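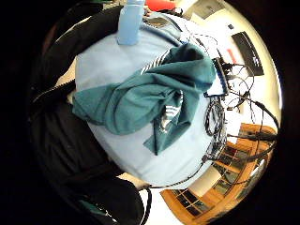

**Bilyk calls back shower hoses sold under the Nuso name**

14 February 2024

The bathroom supplier Bilyk is asking customers to return the Nuso hand shower hose in the two-metre length. The nut at the wall end can split when the water pressure is high. The company has received 6 complaints, and in one of them a bathroom floor was damaged. There are no reports of injured persons.

The recall concerns 530 hoses, all of them sold through the Dindard shops and the Dindard website. The batch number is printed on the paper label near the nut and begins with 200. Hoses with other numbers are not affected, and neither is the Nuso shower head, which was sold separately.

"Please close the water before you unscrew the hose, and do not try to repair the nut with tape," said Fasil Degefa, product manager at Bilyk.

Customers can bring the hose to any Dindard shop and choose between their money back and a new hose. A receipt is not necessary. Amerley Amissah, who leads customer service at Dindard, said that online buyers will get a prepaid envelope by post.

The replacement hose has a brass nut and is made by Loltent. It will be on normal sale from April.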